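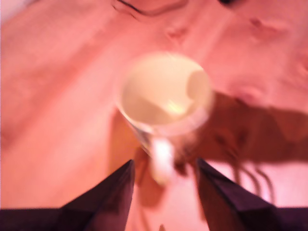 4.2 Entering the match squad

The Mimadura scoreboard console stores one squad list per team for each fixture. Load both lists before the teams come out to warm up; the console locks them at kickoff. Place the console on a flat table beside the pitch, with the vents clear. Keep drinks on a separate surface, as the keypad is not sealed.

1. Press MENU and select Fixture.

2. Choose the home team, then press SQUAD. A blank list opens.

3. Type the shirt number and surname of each player. Accented letters are entered by holding the base key -- for Pintér, hold E until é shows on the display.

4. Mark the goalkeeper with the G key. The console will not save a list without one.

5. Move players between Starting and Bench with the arrow keys.

6. Press SAVE, then repeat steps 2 to 5 for the away team.

Note: Shirt numbers from 1 to 99 are accepted. Entering 100 or higher returns error 228. Clear the field and type the number again.

Note: The memory holds 300 players. Delete old squads under Fixture > Archive when the display shows MEM LOW.

CAUTION: Do not unplug the Batetti power supply while SAVING is shown. The list will be lost and both teams must be entered again.

4.3 Recording a substitution

1. Press SUB and select the team.

2. Enter the number of the player going off, then the number coming on.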